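Cerau Household Recycling Office
Thread: Preparing cardboard for curbside collection

The Office has received many inquiries on how cardboard should be set out under the new collection schedule. The posts that follow restate the current rules for all households in the Cerau service area.

Cardboard is collected every 2 weeks, on the same morning as mixed paper. It travels separately to the Felemer sorting station, where it is baled and sold to paper mills.

Brown corrugated boxes are accepted in any size, provided they meet the preparation rules in this thread. 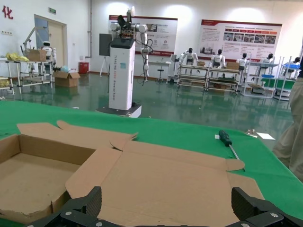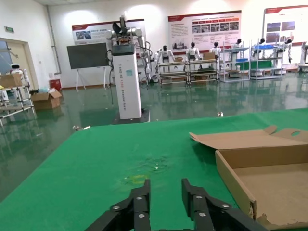 Must tape and shipping labels be removed before collection?

Labels may stay on. Long strips of plastic tape should be pulled off where they come away easily. Small pieces are screened out during pulping and need not be cut away.

Boxes must be flattened. An unflattened box takes up space in the truck that other households on the route will need, and crews are instructed to leave it at the curb with a notice.

Flattened cardboard should be tied in bundles no thicker than 20 inches and no heavier than 30 pounds. Cotton or jute string is preferred. Wire and plastic strapping are not accepted, as both jam the baler at Felemer.

Residents without string may stand flattened cardboard upright in an open paper bag or in the blue bin. The lid of the bin must close fully.

Grease and food residue are the most frequent cause of rejected loads. Where only part of a box is soiled, please tear off that part and place it in the trash. The clean part may be recycled.

Cardboard that has been rained on overnight will still be collected if it holds together when lifted. Residents are nonetheless asked to keep bundles under cover until the morning of collection. Wet fiber adds weight, and the Office pays haulage by weight.

The following are not cardboard for the purposes of this service: waxed produce boxes, drink cartons, foil-lined packaging and foam inserts. Drink cartons may be taken to the drop-off point at Plumuva Square. The remaining items belong in the trash.

Packing paper may be bundled with mixed paper. Molded pulp trays, such as egg cartons, may be placed with cardboard if they are clean and dry.

Residents who are moving and expect a large number of boxes may request a special pickup. There is no charge for the first request in a calendar year. Requests should be made at least two working days ahead.

Apartment buildings on the Joshi Avenue route have shared containers and are not required to tie bundles. Boxes must still be flattened before they are placed inside. The route now serves 118 buildings, and containers on the longest blocks will be replaced with larger ones in June.

Missed collections should be reported by noon on the following working day. Please give the street address and state whether a notice was left. Reports made through replies to this thread cannot be tracked and should be sent to the service desk instead.

Last updated: January 28, 2019

Contact the service desk | © Cerau Household Recycling Office | Back to top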